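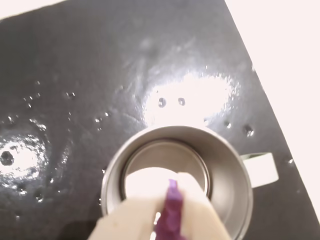 Gripper picks up the steel cup fine, then misses it when the lights are on. Is vision worth it for a school project?

Posted in: Student builds and clubs
Wednesday, July 15, 2020

Posted by Strazds_bench

We are a team of four doing a summer project through our college engineering club. The task is simple on paper: the arm has to find a cup on the work surface, close on the rim, lift it, carry it to the other end and put it down upright. We get marked on repeat attempts, 16 in a row, no touching the arm in between.

The arm is the club's, the fingers are ours. The middle one is the purple ribbed piece, printed in a softer material than the cream parts on either side of it. It goes down inside the cup and the cream parts stay on the outside. The surface is a dark glossy board with holes in it, and the cup is stainless steel with a white handle. We didn't choose either of them, they come with the brief and everybody gets the same.

If we type in where the cup is, we get 14 out of 16. If we let the camera work it out (we're using Gradex, the free version, with the circle finder switched on), it drops to 4. The log shows it's nearly always sure of itself. It reports a circle, the arm goes to it, and the circle is one of the holes in the board, or the patch of glare off the board, or the inner ring of the cup when we wanted the outer one.

Our supervisor says to train a proper model. One of the others wants to buy the Prurateo add-on, which claims to "see through reflections". I have my doubts about both. Has anybody here got a shiny cup on a shiny board to work reliably with ordinary club kit, or are we wasting July? I'd also like to know if the ribs on the finger are doing anything, as I drew them mostly because the last year's team had them.

Posted by Aigars Sepp

I mark these projects at a different college, so take this as coming from somebody who has watched a lot of arms go confidently to the wrong place.

Don't buy the add-on yet. I've seen Prurateo running twice, both times on the seller's own table, which was matt grey felt. Ask them to show it on your board with your lamps. If they won't, you've had your reply. Nothing I know of sees through a reflection when the bright patch has gone completely white. The detail under it was never recorded, and software can only guess at what was there.

Look at what you've given a circle finder to work with. There's a large hole on the left with a bright ring round it, two small ones side by side in the middle of the worst glare, a couple more off to the right of the cup, and a scatter of little pits each with its own glint. Then the cup itself, which is one circle inside another. I'd be surprised if it did pick the right one.

What I would do, in this order:

Move the lamp. Get it low and off to one side, or bounce it off a sheet of white card so that it isn't a small bright thing any more. If you can borrow a polarising filter from whoever runs the photography course, turn it slowly in front of the lens and watch the board. It should take some of the shine off the dark surface. It will do much less for the steel.

Turn the exposure down and lock it. Auto exposure is poison here. The arm comes into view, the picture changes brightness, and every threshold you tuned this morning is wrong.

Throw away circles by size before you do anything clever. You know how wide the cup is and how high the camera is. All the holes are much smaller than the rim. A minimum radius is one line of settings and I'd put money on you not having changed it.

For the two rings, take the outer of any pair that share a centre. They give you the same middle anyway, so I'm curious why picking the inner one makes you miss at all. Are you working out the height from the diameter? If so, stop. Measure the height with a ruler and type it in.

One more thing to check. With the camera riding that close to the gripper, your own fingers cover the front of the rim on the way down. If the program keeps looking while it descends, it's fitting a circle to half a circle. Find the cup from higher up, then go down without looking.

As for training a model, it's a fair thing to learn but a poor thing to start in the middle of July with a demonstration coming. If you do it, please don't take all your pictures on one afternoon by one window. A team of ours reported 75 per cent in March that way and were very pleased with it until somebody pulled the blind down.

Posted by mixedbag_tom

Just stick a bit of masking tape on the handle and track that. Or spray the board matt black. We used Jolline matt on ours and it was fine.

Posted by Strazds_bench

We can't paint the board or mark the cup, it's in the rules, but thanks. Aigars, yes, we were taking the height from the diameter. I feel a bit daft. The minimum radius was also still on whatever it came with. I'm still not convinced the lamp will make that much difference as the room has a big window, but we'll try the card first as it costs us nothing.

Posted by K. from the evening group

I'd disagree with the above on one point. People on here are always keen to fix the lamp, and then on the day you're put in a different room and the lamp isn't yours. Check whether you're allowed to bring your own. If you aren't, any lighting set-up you tune now is worth very little, and you'd be better off making the grip more forgiving so that being slightly out doesn't matter.

Which brings me to your ribs, as the other replies skipped them. Ridges can help on some things, but on smooth steel I wouldn't assume it. All you're doing is touching in narrow strips when you could be touching with the whole face. Print one smooth and one ribbed in the same material, do the full run with each using typed-in positions, and write both numbers in the report. If they come out the same, say so. Markers like that more than a paragraph about "enhanced grip" with no test behind it.

Also find out what happened in the two you lost with typed-in positions. That's got nothing to do with the camera, and you'll still be losing them after you've sorted out the circles. My bet would be the handle. It makes the cup heavier on one side, and if you're only holding the rim at one place it can swing as it comes up. Try starting with the handle at different angles to the fingers and keep a note of which ones go wrong.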